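Germination rates belong on the packet
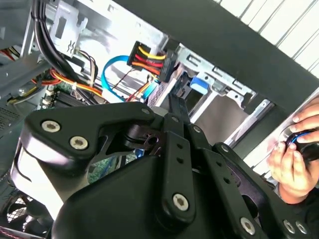

Most vegetable seed sold to home growers carries a sowing depth, a spacing and a date by which it should be sown. It rarely carries the result of a germination test. I think it should, with the month of the test and the temperature at which it was done.

My interest is practical. I raise brassicas and leeks on a rented plot at Kostcombe, and last season I bought leek seed from two suppliers, Drulleck and Sarken. Both packets were stated to hold 400 seeds and both were in date. I sowed them in the same compost on the same bench. From one I pricked out 151 plants. The other gave me more than I had room for. Nothing printed on either packet would have told me which to sow thickly. Buyers of other goods expect better. Open a desktop computer case and there are drive bays and wiring, all of it bought by people who could look up a specification before paying. A packet of seed is a simpler product and comes with less information.

The usual objection is cost. Seed houses already test their lots, so the figure exists, and printing it is a matter of one more line beside the lot number. The second objection is that germination falls in storage, and a figure from July may flatter the seed by spring. That is an argument for printing the month as well. Onion and parsnip lose vigour quickly, tomato slowly, and a grower who knows the test date can allow for it.

Khôi Mạc, who runs the Esquivel trial beds, would go further and have packets sold by viable seed count. I would not. Laboratory germination is measured on damp paper at a steady temperature, and a cold bed in March is a different matter. A leek lot that does well on paper at 20 degrees may do poorly at 8 - the grower still has to judge the conditions.

What I want is smaller: a percentage, a month and a temperature, in type large enough to read in a shed.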